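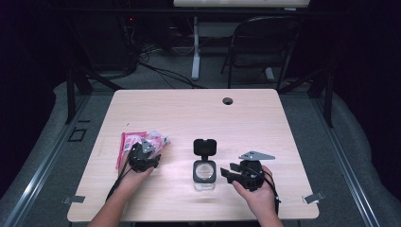
그림 1. 나뭇결 무늬 상판 위에 놓인 분홍색·흰색 비닐 포장

개봉 후 재밀봉 방법에 따른 건조 과자의 흡습 비교
포장공학 기초 프로젝트 결과 보고서

1. 서론

건조 과자는 수분활성도가 낮은 상태로 출하되며, 포장 필름의 차단층이 유지되는 동안에는 수분 함량 변화가 작다. 개봉 이후에는 조건이 달라진다. 필름 자체의 투습보다 개구부를 통한 수증기 유입이 지배적이 되므로, 보관 중 품질은 필름의 종류와 함께 재밀봉 방법에 좌우된다. 본 보고서는 가정에서 흔히 쓰는 재밀봉 방법의 흡습 억제 효과를 질량 변화로 비교하였다. 관능 평가는 평가자 확보가 어려워 범위에서 제외하였다.

2. 이론적 배경

2.1 필름 투과
필름을 통한 수증기의 정상 상태 투과량은 면적, 양측의 수증기 분압 차, 시간에 비례하고 두께에 반비례한다. 단층 필름에는 이 관계를 그대로 적용할 수 있으나, 적층 필름에서는 각 층의 투과 저항을 직렬로 합산해야 한다. 금속 증착층이 있는 경우 전체 저항의 대부분이 해당 층에서 발생한다. 접힌 부위의 증착층에는 미세 균열이 생길 수 있으며, 이 영향은 본 실험에서 분리하지 못하였다.

2.2 개구부 확산
개구부를 접거나 집게로 고정하면 수증기는 필름 사이의 좁은 틈을 따라 확산한다. 틈의 단면적이 작을수록, 경로가 길수록 유입 속도는 감소한다. 따라서 같은 집게를 쓰더라도 접은 횟수에 따라 결과가 달라질 것으로 예상하였다.

3. 재료 및 방법

3.1 시료
시료 봉투는 Cerkard 적층 필름을 재단하여 제작하였다. 폭은 295 mm로 통일하였고 세 변을 열접착하였다. 내용물로는 무염 크래커를 사용하였으며, 봉투마다 100 g을 넣었다. 크래커는 투입 전에 실리카겔 데시케이터에 하룻밤 보관하였다.

3.2 재밀봉 조건
조건 A: 개구부를 접지 않고 그대로 둔다.
조건 B: 개구부를 두 번 접고 고정하지 않는다.
조건 C: 개구부를 두 번 접고 Plimer 집게로 중앙을 고정한다.
조건 D: 개구부를 네 번 접고 같은 집게로 중앙을 고정한다.
조건 E: 개구부 전체를 다시 열접착한다.

3.3 보관 및 측정
봉투는 Plurov 항온항습기에 넣어 40 ℃에서 13일간 보관하였다. 상대습도 설정값은 전 기간 동일하게 유지하였다. 질량은 매일 오전 9시에 측정하였고, 측정 중 봉투는 열지 않았다. 저울은 측정 전마다 영점을 조정하였다. 항온항습기 내부의 위치 차이를 줄이기 위해 측정 후 봉투를 한 칸씩 옮겨 배치하였다.

접착 상태는 별도 봉투로 확인하였다. 열접착부에 침투액을 주입하고 누출 여부를 육안으로 관찰하였으며, 접착부에 주름이 있는 봉투는 본 시험에서 제외하였다. 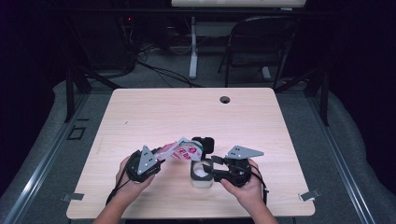 4. 결과

조건 A의 질량은 초기에 빠르게 증가한 뒤 완만해졌다. 보관 후반에는 일간 변화가 저울의 반복 오차와 구분되지 않아 평형에 접근한 것으로 판단하였다. 조건 B는 초기 기울기가 A보다 작았으나 최종 질량은 A에 가까웠다. 보관 중 접힌 부분이 스스로 펴진 봉투가 있었고, 해당 봉투의 기울기는 펴진 시점 이후 커졌다.

조건 C와 D는 측정 기간 내내 거의 직선으로 증가하였다. D의 기울기가 C보다 작아 2.2절의 예상과 방향이 일치하였다. 다만 두 조건의 차이는 B와 C의 차이보다 작았다. 조건 E의 질량 변화는 다섯 조건 중 가장 작았다.

5. 고찰

B와 C의 차이는 접힘 유지 여부로 설명된다. 적층 필름은 탄성 회복이 있어 고정하지 않으면 틈이 다시 벌어진다. 접는 횟수를 늘린 효과가 작았던 원인으로는 집게의 길이를 들 수 있다. 집게가 봉투 폭보다 짧아 양 끝은 눌리지 않았고, 이 부분의 틈은 접은 횟수와 관계없이 남아 있었다. 폭 전체를 누르는 집게를 조건에 포함했다면 경로 길이의 영향을 더 명확히 볼 수 있었을 것이다.

조건 E에서도 질량이 증가한 것은 필름 투과와 열접착부 단면을 통한 유입이 함께 작용한 결과로 보인다. 두 경로의 기여도를 나누려면 접착 길이만 다르게 한 봉투가 필요하다.

실제 사용에서는 봉투를 반복하여 열고 닫는다. 개봉할 때마다 내부 공기가 교환되므로 본 실험의 값은 실사용보다 낮은 흡습량을 나타낼 가능성이 있다. 보관 온도 역시 일반 실내보다 높게 설정한 가속 조건이며, 상온 보관 기간으로의 환산은 수행하지 않았다.

6. 결론 및 향후 과제

재밀봉 방법 중 흡습 억제 효과는 열접착이 가장 컸고, 집게 고정이 그다음이었다. 고정 없는 접기는 초기 흡습을 늦추는 데 그쳤다. 후속 실험에서는 집게 길이와 접은 횟수를 독립 변수로 분리하고, 하루 한 번 개봉하는 조건을 추가할 예정이다. 질량 측정 원자료와 봉투별 그래프는 부록에 수록하였다.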